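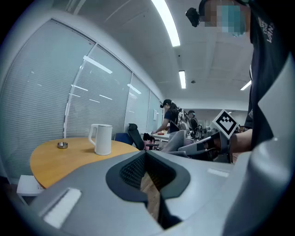 **3.2 Shared tables and informal breaks**

The second set of observations concerned the round tables placed in open office areas. At the Pramulari site these tables were not assigned to any team and did not appear on the seating plan. They were nevertheless used on every working day of the study, mainly for making hot drinks and for short conversations between staff whose desks lay in different parts of the floor.

As Figure 4 shows, a table of this type may hold very little: a white electric kettle and a small round metal dish on a wooden top. Office chairs stand beyond it, and a glass partition with light grey horizontal blinds runs along one side of the room. We coded such a table as "lightly equipped" (Galang and Innes, Section 2.4), meaning that at least half of the surface was free for other uses.

*Figure 4. Round wooden table with electric kettle, beside a glazed partition.*

Use was recorded in 15-minute intervals. Of the 80 intervals sampled at Pramulari, 63 included at least one visit to a table. Visits were short, and most people remained standing. Where chairs were within reach they were seldom moved to the table; staff who wished to sit tended to return to their own desks with their cups. The same pattern was found at Skivholm, although the tables there were rectangular and stood against a wall.

The position of the kettle had a measurable effect on conversation. When it was kept towards the far edge of the top, visitors had to walk round or reach across, and two people arriving together were more likely to stop on the same side. When it was placed centrally, they stood apart and left sooner. The difference was small at Skivholm and should be treated with caution.

Blinds were logged as closed, partly open or raised. No link was found between their state and the number of visits. In interviews, however, several staff described closed blinds as making the table feel "out of the way", and two said that they took private telephone calls there for that reason. The coding of these remarks was carried out by Rhona Innes and checked by Cherry Mae Galang; disagreements were settled by a second reading of the transcripts.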